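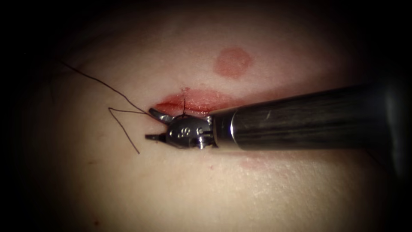

What does a surgical robot have to learn before it can put in a single stitch?

How to pick up a curved needle and hold it at the right angle, how to push it through one side of a cut and out of the other, and how to keep a length of thread from getting tangled while it does all that. Pulling the stitch snug comes last, and it's harder than it sounds!

That was the short version, given to me over a paper cup of tea about five minutes after I'd signed in. I got the long version over the rest of the afternoon, and I've tried to put down as much of it as I could read back from my notebook (my handwriting gets worse when I'm interested).

The open day was at the Skornia lab in Rondovthorpe, June 2019, and I'd gone along mostly because a neighbour had a spare ticket. I was expecting leaflets and a video. There was a video, but there was also one of the engineers on the suturing project, who had drawn the job of talking to visitors and seemed to be enjoying it far more than expected. I asked if I could write up our chat. "Go on then," came the answer, "but leave my name off it, or my mum will frame it."

So, the engineer it is.

The project is called Moline. I asked what the name meant and was told it was already on the door when the engineer joined, two years ago, and has stayed a mystery. What the team wants is a robot that can close a straightforward cut by itself, with a surgeon watching and ready to step in. Right now it practises on pads made to behave a bit like skin.

"People come in thinking we're going to show them an operation," the engineer told me. "We're showing them sewing practice. Very slow sewing practice."

It is slow. I'd pictured something whizzing about like the machines that build cars, and I said so. The engineer laughed and said that car factories have it easy, in one way: a door panel is the same shape every time and it stays the same shape when you touch it. "Skin moves when you push it. Then it moves back, but only most of the way. So the place you were aiming for is now next door to where it was."

I wanted to know about the needle. Why is it curved? I'd always sewn on buttons with a straight one. The engineer held up a hand and turned the wrist, as if turning a door key. "That's the movement. You go in, you roll round, you come up on the other side. With a straight needle you'd have to bend the skin to meet it. With a curved one you just follow the curve." Then the engineer made me do it with my own hand, in front of a queue of people, several times. My first go was apparently "more of a stab".

And the thread?

"Oh, don't," said the engineer. "The thread is the whole problem."

I thought this was a joke, but it got us through another cup of tea. The needle is stiff, so if the robot knows where one end is and which way it's pointing, it can work out the rest. Thread does as it likes. It keeps the bends it had in the packet, it slides over itself, it goes under the jaws when you want it over them. It's thin and dark and throws a shadow that's thin and dark too, and in the early days the software was forever reaching for the shadow. "We had a whole February of that," the engineer said. "Lovely confident grabs at nothing."

They got past it by collecting a great many tries. The team has now recorded roughly 1,000 of them, good and bad, and the bad ones are kept on purpose so the software can learn what going wrong looks like. I asked what share had gone well. The engineer looked at the ceiling for a while and said, "More than last year."
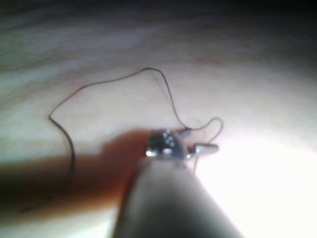
Needle apparently in the jaws and thread looping over the practice surface at the Moline demonstration.

I asked how many people work on it and got a figure of 13, with the warning that it includes two who are "mainly maths" and one who is on loan from Correia, the firm that supplies the pads. The pads sounded like a dull subject and weren't. They have to give a little, tear if you pull too hard, and cost so little that you don't mind ruining them. Before settling on the present sort the team went through 28 recipes, including one that smelled so strongly of fish that it had to live outside on the fire escape.

A boy of perhaps nine, who'd been standing at my elbow for some time, asked if the robot could sew up a teddy. The engineer took this very seriously. Fur would be awful, it would hide the thread, but a bald teddy might be possible. The boy went off to tell his dad.

My own last question was the one I'd been a bit shy of asking: would you let it stitch you?

"A pad on my arm, yes, today. My arm, no. Ask me again in a few years." A pause. "I'd want a surgeon sat there with a hand on the stop button, and I'd want to have had a good look at the surgeon as well."

I stayed for another go round of the demonstration after that, standing at the back, and found I was turning my wrist in my coat pocket, in and round and up. I also came home with a Skornia pen and a sample pad the size of a biscuit, which I have since tried to sew with an ordinary needle from the kitchen drawer. It's in two pieces now. If there's another open day next year I'd like to go back and ask about knots, as we ran out of time before we got to them and the engineer said knots would need an afternoon of their own.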